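Notebook, Wundeveck bench, March 13, 2018
Suture pad work, and what it says about the mending question 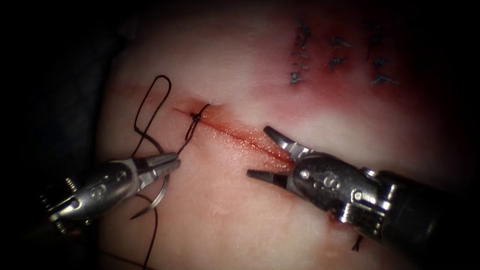

Fig. 1. First knot in at the left end of the cut, needle held at the left jaws, right jaws open. Older stitches at upper right.

Purpose of the entry: Agathe Collet asked for a written position on whether any of the sewing chores on the Brukside list can be called machine-ready. The list has four that involve a needle: closing a split seam, sewing on a button, darning a sock heel, and hemming a trouser leg. I said I would not answer from the video clips people keep forwarding and would answer from our own bench. The pad is a fair stand-in for the seam closing. It is soft, it is slick, it moves when pulled, and the two edges have to meet without puckering. A split cushion is easier in some ways (no fluid) and worse in others (two layers, batting behind, and the cloth frays).

Setup notes. Two instruments, one from each side, both under manual control from the console. Tibor Juhász drove, I kept the log, Matúš Zelenák ran the scripted segments when we got to those. Black thread, curved needle. Pad held down at the corners with the low clamps from the Alaoui fixture, which are better than the screws we used in February because they do not pull the pad into a saddle shape.

Manual part first.

Tibor's stitches are good and slow. The knot at the left end of the cut went down on the second try. On the first try the long loop rolled over itself when he drew on it and he had to open it out again. Same fault as last month. The thread remembers the spool. Soaking it did not help and I would like to stop trying that.

Needle handling is where the time goes. Passing the needle across, regrasping, turning it so the point faces the right way, all of this costs more than the bite itself. In the log for this session I count 40 regrasps against 10 completed stitches. A person sewing a button does this with a thumb and does not notice it. I had assumed the bite would be the slow step when we planned this in February, and the schedule was built on that. It needs redoing.

Thread slack is second. When the free stretch gets long it lies wherever it wants, including under the wrist of the instrument. Tibor watches for it all the time without being aware that he is doing so. Asked afterward what he looks at, he said the needle. Playing the recording back with him, he stops for slack on every stitch.

Scripted part.

Matúš has three segments that will run without a hand on the console:

1. Drive the needle through on a set arc, given entry and exit points.
2. Pull the thread to a set length.
3. Single wrap around the other instrument.

Segment 1 is in decent shape. With entry and exit marked by hand on the screen, it completed 87 percent of bites over the full set of runs since February. The misses were nearly all cases where the needle was sitting slightly turned in the jaws at the start. The script assumes a square grasp and has no way to check. Radomír Kollár's suggestion is to estimate the needle angle from the camera before each bite. It would work on a clear view. It will not work when the needle is half behind the wrist, and on this bench that is a common place for it to be.

Segment 2 works as long as the thread is free. If the thread is caught it keeps pulling. We put a limit on the force and it now stops, but it cannot tell a caught thread from a stitch that is already snug. For a cushion that would be a torn seam or a loose one, depending on where the limit is set.

Segment 3 I would not show to anyone. It made the wrap 5 times in the session and the wrap slid off in most of them before the tail could be taken. Matúš thinks the approach angle is wrong. I think the problem is that the loop is a different shape every time and the path is the same every time. We can both be right.

Joining 1, 2 and 3 into a whole stitch: attempted once, abandoned. No point logging the details until 3 is fixed.

On the chores list.

Split seam. With a person choosing the entry and exit points and a person tying off, the machine can do the middle. I would call this assisted and leave it there. Cost per seam is absurd, but Agathe did not ask about cost.

Button. No. The hole in a button is a hard target with almost no tolerance, and the needle has to come back up from underneath where neither camera sees it. Everything we can do on the pad depends on seeing the exit.

Darning. No. It is mostly slack management, our second worst problem, over a gap with nothing to hold the thread in place.

Hem. Flat machine sewing solved the stitching part long ago. The open part is folding the cloth and keeping it folded while it is fed. That is the Clumurex group's work and I do not want to write about it for them. Ľudovít Procházka has seen their feeder and says folding denim is close and folding anything thin is far off. His opinion, noted as such.

There is a general point that I keep putting in these entries and will put in again. The motion is cheap. Checking whether the motion did what it was meant to do is expensive, and we do very little of it. When Tibor finishes a knot he glances at it, decides it is fine or is not, and moves on. None of the scripts has an equivalent of that glance. Until there is one, "autonomous" on this bench means that it runs to the end of the file.

Matúš disagrees and asked that I record it. His view is that with a square grasp guaranteed by a small fixture, such as a slotted block the needle is parked in between stitches, the bite goes to near perfect and the checking becomes less urgent. Worth a try. A block is an afternoon's work. My objection is that it adds a trip to the block and back for every stitch, and that no one mending a cushion at home will have somewhere to put a block. His answer was that no one mending a cushion at home will have the rest of it either.

To do

-- Slotted needle block, drawing to Radomír first. Keep it low enough to clear the wrists.
-- Needle angle estimate, offline on the stored recordings before anything runs live.
-- Relabel the regrasps in the log by cause (turned needle, bad reach, thread in the way). At present they are all one code and the number is not much use.
-- Try a different thread. Braided, if we can get it in the same weight.
-- Pull force limit: write down the current value in the config file. It is only in Matúš's head.
-- Retime the February plan with regrasp as the slow step.
-- One paragraph to Agathe: seam assisted, button no, darning no, hem ask Clumurex.

Pad stays clamped. Tibor wants to finish the row with the same cut before we change anything, and the new thread has to be compared on a fresh one in any case.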